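Ticket: Gripper order for the Urstead cell, hold or release
Opened: Monday, July 12, 2021
Status: Waiting on quote
Priority: Normal
Category: Equipment / purchasing

Purchasing asked for a final count on the Orgate two-finger grippers. The original request was for 5 units, one per station. I put it on hold after the first simulation runs because the long rod parts were not being picked up reliably at the default finger opening.

Checked so far:
- Finger length setting in the sim matches the Orgate data sheet.
- Rod model reloaded from the parts folder. No change.
- Approach speed lowered. Fewer misses, but cycle time went over budget.
- Approach from below with the rod hanging upright between the fingers. Best results up to now. 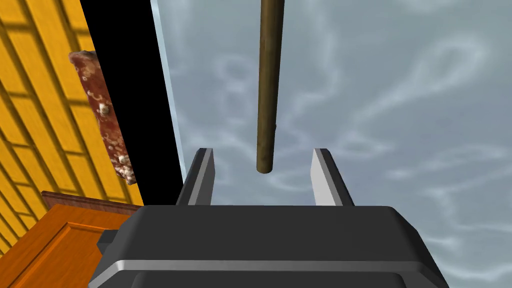

The approach from below needs more clearance under the part than the Benítez stands give us. Either we buy taller stands or we mount the arm lower. Taller stands are a separate line in the budget and would have to be approved before December.

Update: Ran 10 more picks with the wider opening. 2 failed, both on closing. The standard pads may be too smooth for round stock. Orgate sells a grooved pad set, so I asked for a price with and without it.

Update: Reply from Orgate. Grooved pads can be added to an open order but can't be swapped in after delivery without a restocking fee. Please do not release the order yet.

Proposed change: buy 2 grippers with grooved pads now, test them on the Dina line, and move the other 3 to the next budget period. Spare pads should go on the same purchase order so we only pay freight once.

Still needed: revised quote, stand height from facilities, and a yes or no on splitting the order.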